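Bemov软包装薄膜整理与再利用项目 中期进展报告
提交对象：Kramer资助项目办公室
执行单位：Bemov工作间(Rokthorpe)
报告人：Lovisa Fjeld
提交日期：2024/9/20

一、报告范围

本报告覆盖项目第二阶段，内容包括工作间布置、薄膜的接收与整理、分类办法、复用试做、费用使用情况，以及下一阶段的安排。第一阶段的场地租用和人员到位情况在上一份报告里已经写过，除有变动的地方外不再重复。

第二阶段原定九周，实际也用了九周。中间因为库房门口修地面，收料停过几天，后来靠调整整理顺序补了回来，没有影响阶段结束的时间。

项目的目标没有改动：把商户和小型仓库退下来的软包装薄膜收进来，摊平、分类、裁切，能再用的做成内衬、隔层和防尘罩，不能再用的按材质归拢，交给下游处理。资助协议里写的重点是“整理办法”，要求阶段结束时拿出一份别的工作间能照着做的操作说明，所以这份报告在整理环节上写得比较细。

二、工作间的布置

工作间分成收料区、整理区、裁切区和存放区。四个区之间没有隔墙，用地面标线区分。第一阶段结束时我们曾经提出在收料区和整理区之间加一道帘子，试用以后取消了。薄膜很轻，人掀帘子时带起来的风会把刚摊好的料吹乱，帘子本身也容易夹住料头。

整理区是这一阶段改动最多的地方。原来的工作台台面颜色偏浅，透明和乳白色的薄膜放上去看不清边缘，折在里面的小片经常漏掉，到了裁切区才发现。换成绿色台面以后好了很多，橙色、琥珀色一类的薄膜放在上面尤其清楚，透明膜的边缘在灯下也能看出来。台面要求光滑，没有接缝，薄膜可以直接在上面推平，不会挂住。浅色的台边保留着，工作时可以拿它当参照线，把料的直边对齐。

整理区现在有2张工作台。靠里的一张用来摊料和初分，靠外的一张用来复核和叠放。两张台子之间留出一个人侧身走过的距离，再宽就要多走路，再窄两边的料会搭在一起。台子高度做过调整，按站着工作、手肘略高于台面来定。个子高的人反映弯腰多，我们准备在下一阶段加垫块，这笔支出很小，可以从杂项里出。

照明方面，原来顶灯正对台面，有光泽的薄膜反光很厉害，折痕和印刷混在一起，分不清哪里是字，哪里是皱。后来把灯往侧面移，反光仍然有，但落在料的一侧，换个角度就能避开。我们没有另外买灯，只改了位置和角度。

三、收料情况

本阶段的料主要来自Felley的仓库和Rokthorpe本地的几家店铺。Felley的料量大而单一，多数是同一批货的外包膜，尺寸接近，整理起来快。店铺的料零散，什么都有，常常几种膜团在一个袋子里，里面还夹着纸签、胶带和绑带。

收料时只做外观检查，不称重以外的任何测量。检查的内容是有没有油污、有没有食物残渣、有没有明显潮湿。有油污的单独放，当天退回或者归入不可复用的一类。潮湿的先挂起来晾，晾干以后再进整理区。第一阶段曾经图快，把稍微有点潮的料直接摊上台，结果叠放之后膜与膜之间粘在一起，揭的时候拉变形，整叠都只能降级。这一条现在写进了操作说明，放在第一页。

有色薄膜的比例比申请时估计的高。申请书里假定大部分是无色透明膜，有色膜作为少量杂料处理。实际收进来的料里，橙色、琥珀色的半透明膜是常见的一类，有的大张上面还带印刷，有的下面压着带标签的包装，隔着膜能隐约看到。这类料如果按杂料处理，就要浪费掉很多完好的大张，所以我们在第二阶段把它单独列了一类，给它定了自己的摊料和裁切办法。

大张的有色膜收进来时几乎都是揉皱的。仓库拆包的人习惯把膜一把扯下来团成一团，塞进袋子。团得越紧，折痕越硬，推平越费时间。我们和Felley商量过，请他们拆包以后对折两次再装袋。对方同意试，效果在阶段后半段能看出来，送来的料里团状的少了，虽然还没有完全消失。

四、整理办法

整理的第一步是摊料。整张料从袋子里取出后，先放在台子中间，不急着拉开，先找到一个角。找到角以后顺着边往外带，一次带一小段，让料自己松开。以前的做法是两手抓住往两边一抖，速度快，但有旧裂口的膜一抖就沿裂口撕到底，大张变小张。现在要求不抖料，这一条新来的人最不习惯，需要有人在旁边提醒。

摊料过程中，从主料上掉下来或者本来就分开的窄条，放到料的旁边，暂时不处理。窄条最容易被当成垃圾扫掉，其实很多窄条只是折成了一长条，展开以后还有可用的宽度。我们要求主料处理完以后再回头看窄条，展开，量宽度，够宽的归入窄料，不够宽的进碎料筒。

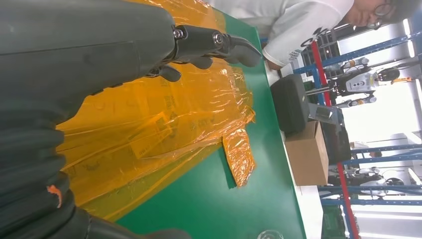
第二步是推平。推平从中间往外，用手掌侧面或者木制刮板，不用尺子，尺子的边会在软膜上划出印子。推平不要求一点皱都没有，只要叠起来以后不鼓包、裁切时直边能对齐就可以。阶段初期大家在推平上花的时间太长，有人会为一道折痕来回推很多遍。后来我们做了一块样料，压在复核台边上，上面的皱就是可以接受的程度，做到和样料差不多就往下走。有了样料以后，争论少了，速度也上来了。

第三步是辨认和去除附着物。标签、胶带和绑带在这一步处理。标签如果贴得牢，不硬揭，沿标签四周裁下一块，连标签一起进碎料筒。胶带从端头慢慢揭，揭不动的也裁掉。印在膜上的字和图案不处理，只在登记时注明“有印刷”。复用试做的时候发现，印刷朝里就不影响使用，个别油墨容易掉色的要用布擦一下试试，掉色的不能做内衬。

第四步是叠放。同类同尺寸的料叠在一起，直边朝同一个方向，每叠之间隔一张纸。叠的高度以一只手能平托起来为准，再高就容易滑。叠好的料从复核台转到存放区的架子上，架子每一层贴有类别名称，名称朝外。

五、分类

本阶段把分类从第一阶段的粗分改成了12类。分类依据是颜色、透明程度、厚薄手感、有无印刷和尺寸。申请书里曾经设想按材质分，实际操作中，单凭手和眼睛分材质，错误很多，同一块料几个人看会给出几个答案。改成按外观分以后，一致性明显改善，材质判断放到最后一步，由下游接收方来做。

类别多了以后，最初的担心是架子不够、找类别花时间。架子的问题通过减少每类的层数解决，料多的类别给整层，料少的类别两类合用一层，中间放隔板。找类别的问题靠固定位置解决，类别的位置定下来以后不再移动，哪怕某一类暂时没有料，它的位置也留着。阶段中间有一次为了腾地方把无色薄料和有色薄料的位置对调，当天就放错了好几叠，后来恢复了原位。

有色半透明膜这一类需要多说几句。它在绿色台面上很显眼，辨认容易，难点在深浅。同一种膜，单层看是浅橙色，叠起来几层就成了深琥珀色，有人会把没有完全展开的料判成另一类。解决办法是规定必须在单层状态下判断颜色，拿不准的就在台面上找一处单层的地方看。这个规定简单，但要反复讲。

印刷膜的分类也有过反复。起初按印刷面积分成多和少两类，后来合并为一类，只在登记卡上写明印刷位置。对裁切来说，知道印刷在哪一边比知道有多少更有用，裁的时候可以把印刷留在要折进去的那一侧。

六、复用试做

本阶段试做的成品有箱内衬、隔层和防尘罩，均为小批量，目的是看整理后的料能不能用、好不好用，没有对外销售。

箱内衬用的是较大的无色膜和有色膜。裁切尺寸按Felley常用的周转箱来定，底面和四边一次裁出，四角折进去，不用胶带。Felley方面试用后反馈，内衬能用，折角在反复取放以后会翘起来。我们把折角的宽度加大了一些，翘起的情况减少，但是用料也多了。这两者之间怎么取舍，下一阶段还要再试。

隔层用窄料和中等尺寸的料。窄料单条太软，立不住，要折成几层以后再用。折的方向有讲究，顺着原来的折痕折，成品平整；逆着折，会有一边鼓起来。试做人员把这个经验写成了图示，附在操作说明后面。

防尘罩给工作间自己用，主要罩在存放区的架子和暂时不用的工具上。有色膜做的罩子有一个好处，罩没罩上，远处就能看见。无色膜的罩子曾经被人忽略，直接把东西放在上面，压破了。现在架子上一律用有色膜的罩子。

试做过程中也有失败的。我们想用薄料做提袋，承重不够，提手处很快拉长，试了几种折法都没有改善，已经停止，不打算在本项目内继续。用碎料做填充物的想法也试过，碎料装进袋子后容易结成块，分布不均匀，暂时搁置。

七、安全与整洁

整理区台面上原则上不放与当前工作无关的东西。阶段检查时这一条执行得不算好，玻璃器皿、水杯、登记卡、笔都有人往台子边上放。靠近台边的小物件在薄膜底下看不见，拉料的时候会被一起带下来。我们在台子旁边的墙上装了一块搁板，专门放随身的小东西，装了以后台面上清爽一些，还要继续提醒。

地面每天收工时清扫，重点是台子底下和裁切区。薄膜碎片踩上去很滑，这一点在第一阶段有人滑倒过，没有受伤。现在裁切区铺了有纹路的垫子，碎料筒也从墙角移到了裁切台旁边，裁下来的东西顺手就能放进去。

刀具方面，裁切用刀统一收在有盖的盒子里，刀片更换后旧片放入专用罐。长袖的袖口要求扣好或卷起。戴眼镜的人反映俯身看料时镜片会映到灯光，灯位调整以后这个意见少了。

透明的挡板和罩板也列入清洁范围。板面上积了灰，或者有了手印，隔着它看料就不准，尤其是看透明膜。每次开工前用软布擦一遍，不用溶剂。弧形的板擦的时候顺着弧度走，避免在一个地方来回用力留下划痕。

八、操作说明的编写

操作说明是本项目的主要交付物之一，第一稿已经完成，正在工作间内试读。试读的办法是请没有参加过整理工作的人照着说明做一遍，旁边有人记录卡在哪里，但不提示。第一轮试读下来，问题集中在三处。

摊料部分写得太抽象。“找到一个角，顺着边带出”，做过的人一看就懂，没做过的人拿着一团皱的膜不知道从哪里下手。修改稿加了一段，说明先找光滑、没有压痕的长边，沿着长边摸到头就是角。

分类部分表格太密。类别、特征、存放位置、注意事项都挤在一张表里，试读的人来回找。修改稿拆成两张，一张贴在整理台边，只有特征；一张贴在架子边，只有位置。

用词不统一。“窄料”“窄条”“边料”在初稿里混着用，有时指同一样东西，有时不是。修改稿规定，没有展开、没有量过的叫窄条，展开量过、宽度够的叫窄料，宽度不够的一律叫碎料，“边料”不再使用。本报告也按这个用法写。

说明中的图示还缺一部分，主要是折角和隔层折法。文字可以讲清楚顺序，讲不清楚手放在哪里。图示计划在下一阶段开头补齐。 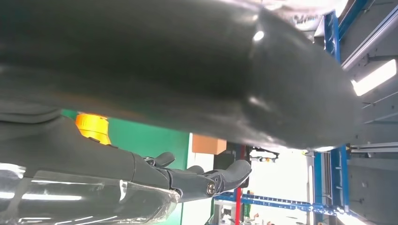
Jonatan Brekke读过初稿后提出，说明里关于“什么时候可以停”的内容太少。他的意见是，推平有样料作参照，摊料和去除附着物却没有，照着做的人容易在一块不值得救的料上花很久。他建议给每一步写一个放弃的条件，例如裂口超过料的一半就不再当大张处理，胶带揭不动就直接裁，不要试第二次。他还问，有色膜单独成类以后，如果别的工作间收不到多少有色膜，这一类是不是可以并掉，并掉以后后面的编号怎么办。

这两条意见我们都接受。放弃的条件已经开始整理，来源是整理人员平时口头的做法，大家心里其实都有一条线，只是各人的线不一样，写下来之前要先统一。摊料一步的条件初步定为：旧裂口贯穿整张的，沿裂口分成两块，各自按尺寸归类，不再按大张计。去除附着物一步的条件初步定为：附着物连成片、裁掉以后剩不下一条完整直边的，整块进碎料。

类别合并的问题，打算在说明里把类别分成必设和选设。有色半透明膜列为选设，料少的工作间可以并入印刷膜或者无色膜，并入时在登记卡上注明颜色。编号方面，取消连续编号，改用类别名称的简写，这样增减一类不影响别的类。工作间内部的架子标签也会跟着改，改动安排在盘点时一起做，避免新旧标签同时挂着。

九、人员与工时

本阶段人员没有增减，岗位有过轮换。起初每个人固定在一个区，做下来发现整理区的人最累，收料区的人时有空闲。改成上下午轮换以后，疲劳的情况缓和，各区之间的交接也顺了。做过裁切的人回到整理台，会更注意直边留得够不够；做过整理的人去收料，会主动把团得紧的料挑出来放在一边，留到有整段时间的时候处理。

轮换的代价是刚换过来的一段时间速度慢，登记也容易出错。我们把登记卡简化了，去掉了阶段初期设的几个栏目，只留来源、类别、尺寸和备注。去掉的栏目填的人不多，填了也没有用上。

培训以跟做为主，新人先在复核台叠料，熟悉手感和类别，之后再到摊料台。以前让新人从收料开始，理由是收料简单，实际上收料要判断油污和潮湿，判断错了影响后面所有环节，并不适合刚来的人。

十、费用使用

第二阶段费用在批准额度之内。主要支出为场地、人工、台面更换和存放架。台面更换原预算列在第三阶段，经项目办公室同意提前使用，第三阶段相应减少。灯具一项没有支出，预留的金额申请转入操作说明的图示制作，书面申请随本报告附上。

收料运输费用低于预算。Felley的料由对方顺路送来，没有另外收费。店铺的料由我们自己去取，路线合并以后往返次数减少。节余部分暂不调整用途，冬季路况不好时取料可能要多跑，先留着。

与原计划相比，唯一明显超出的是刀片。有色膜里有一部分偏厚，刀片钝得快，钝了以后裁边发毛，影响叠放。现在厚料集中裁，用单独的刀，薄料的刀片消耗已经降下来。

十一、存在的问题

来料不均匀。有时连着几天只有零散的小袋，整理台上的人做完了等料；有时Felley一次送来很多，收料区放不下，要借用过道。过道堆料不符合我们自己定的规矩。下一阶段会和Felley商定送料的大致间隔，同时在收料区加一个可以叠起来的笼架。

登记与实物对不上的情况还有。抽查中发现，差错多数出在合用一层的类别上，料放过了隔板，卡没有改。隔板准备加高，并在两侧用不同颜色的标签。

复用成品的耐用程度缺少较长时间的数据。箱内衬在Felley那边用的时间还短，折角加宽后的一批更短，现在下结论太早。我们请对方把用坏的内衬留下来，不要丢，定期取回来看坏在什么地方。

下游接收方对碎料的要求还没有完全定下来。对方希望碎料里不带标签，而我们现在的做法是标签连膜一起裁下进筒。如果要分开，就要再设一个筒，整理台边的位置已经很紧。这件事正在商量，倾向于在台子下方挂一个小袋，专门放带标签的碎块。

十二、下一阶段安排

第三阶段的工作从操作说明的修改稿开始。补齐图示，写入各步的放弃条件，把类别改为必设和选设，然后做第二轮试读。试读希望能请到其他工作间的人，地点仍在Rokthorpe，材料由我们准备，其中会包括一部分揉得很皱的大张有色膜和混有窄条的小袋料，这两种最能看出说明写得够不够用。

箱内衬继续试做，比较两种折角宽度在用料和耐用上的差别。隔层扩大到店铺试用，先从愿意配合的店开始。防尘罩不再作为试做内容，只按工作间自己的需要做。

整理区加装台脚垫块，收料区加笼架，合用层的隔板加高。以上改动都在现有费用之内，不另行申请。

年度盘点定在十二月，盘点期间停止收料，Felley和各店铺会提前收到通知。盘点结果连同操作说明定稿一并提交项目办公室。

附件：操作说明第一稿；修改意见汇总；费用明细；灯具预留金额转用申请；隔层折法图示草稿。

Lovisa Fjeld
Bemov工作间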